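## Pelleting cells for nuclear extracts

Use freshly harvested HEK293 cells at 80% confluence or below. Chill the rotor and all buffers beforehand.

1. Rinse the plate twice with cold PBS and scrape into 5 ml.
2. Spin at 300 g at 4 °C, then pour off the supernatant.
3. Resuspend in hypotonic buffer and leave on ice until the cells swell.

Check swelling under the microscope with trypan blue. Add detergent only once most cells look round.

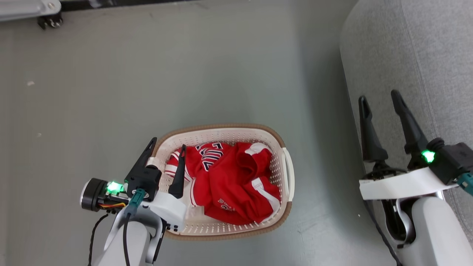

*Red jersey in a white laundry basket.*

Spin the lysate at 1000 g to collect nuclei. Keep the supernatant as the cytoplasmic fraction and label both tubes. For RNA polymerase II blots, add phosphatase inhibitors to every buffer on the day of use.

Protocol: Iman Hajji. Buffer recipes: Seidu Amegashie.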